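4.2 What people told us about the shared kitchen

I'll be upfront that this part of the study got away from me a little. We went into the Esquivel building to ask about noise, and what we got instead was cups. Of the 114 residents who sent back the survey, a good share used the blank box at the end to complain about drinkware: who leaves it out, who takes it up to their room, who fills it with pens and never brings it home. Araceli Figueroa, my co-author, had warned me that the blank box would eat our summer, and she was right!

So we rewrote the interview guide. I dropped most of the noise questions (they're in the appendix if you want them) and asked everyone to tell me about the last cup they used in the common kitchen and where it ended up. A plain, wide cup with no name on it (Figure 3) is what I mean by an "open" cup from here on. A cup with a name, a joke or a team logo on it is a "claimed" cup.

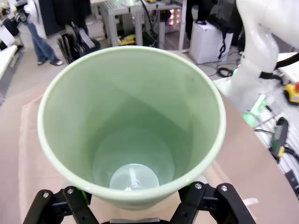
Figure 3. A pale green cup, empty, from above.

The open cups moved around far more than the claimed ones. People told me they'd grab one without thinking, carry it to the laundry room or the roof, and set it down wherever they finished their drink. Claimed cups mostly stayed put, and when one did go missing there was drama. One resident put a note on the fridge that stayed up through September, with replies added underneath in different pens. I copied down the whole thing and I still think it's the best data we have.

What surprised me was how kind people were about the open cups. I expected grumbling. Mutua Gachanja, who ran the evening interviews, kept hearing the word "ours" where I'd been hearing "the building's," and we went back through my transcripts to see whether I'd missed it. I had, a lot. My guess is that folks talk differently after dinner than they do at 9 in the morning, when I was knocking on doors.

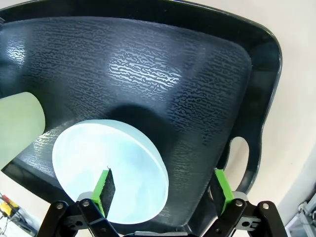

We also tried to work out whether the dish rules made any difference. The fourth floor had a rule taped over the sink (wash it now, not later) and the second floor had nothing at all. I really wanted the rule to matter, as it would have made a lovely table. Both floors left things in the sink overnight, and both floors blamed visitors. Damián Solís thinks the rule mostly gave people something to point at during an argument, and the 20 follow-up interviews lean his way, though I wouldn't hang much on a group that small.

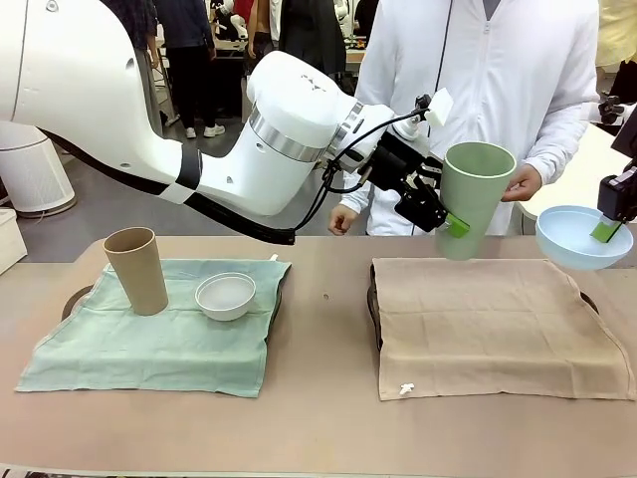 Did people stop using the open cups once they'd bought their own? Most kept using both, the claimed cup for morning coffee in their room and an open one for water or whatever was going on in the kitchen later.

That split between morning and evening shows up again in the seating data, so I'll pick it up in 4.3.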